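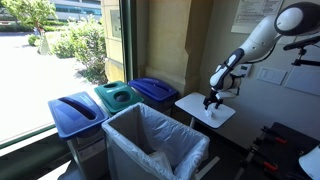 办公室落地窗西晒，贴隔热膜后玻璃会不会热炸？

Naveed Khokhar 发表于 2019年12月3日

一楼，大面积固定窗，窗框深色偏绿，双层中空玻璃，外侧是浅色铺装步道，下午反光很强。室内靠窗一侧7月份温度明显偏高，空调压不下来。物业同意贴膜，但只允许贴室内面。供应商报了Utora的深色吸热膜，可见光透射比17%。担心两点：一是中空玻璃内贴吸热膜后应力过大，二是窗外灌木长到贴着玻璃，下半部分常年有阴影，上半部分直晒。请问该怎么选？

Anneli Juntunen
先查玻璃类型。普通浮法玻璃边缘强度低，同一块玻璃上有固定阴影时温差集中在明暗交界处，吸热膜会加大这个温差，确实有热裂风险。钢化或半钢化玻璃基本不受影响，看角部有没有钢化标识即可。
如果是浮法，建议：
选反射型或光谱选择型膜，看太阳能吸收比，不要只看透光率。
让供应商出具针对中空玻璃的适配表，写明玻璃厚度和间隔层，没有这张表不要签合同。
灌木修剪到离玻璃大约8厘米以上没有意义，阴影还在，要修就降高度，降到窗台以下。
窗内侧不要紧贴玻璃堆放物品，热量散不出去，局部温度会更高。
另外注意中空玻璃的质保，很多厂家规定自行贴膜后密封失效不赔。

Martti Savolainen
我们贴的Prundex，2年了没裂。朝向不同，仅供参考。

Tapio Kettunen
补充一点，膜解决不了地面反光的眩光，那部分是从下往上进来的，普通百叶叶片角度要反过来调。预算够的话做外遮阳，效果比内贴膜好得多，热量在进玻璃之前就挡掉了。施工时环境温度不要低于5度，冬天贴的话胶层干透要等一个月以上，期间有水雾和小水泡属正常，不要用刮板去压。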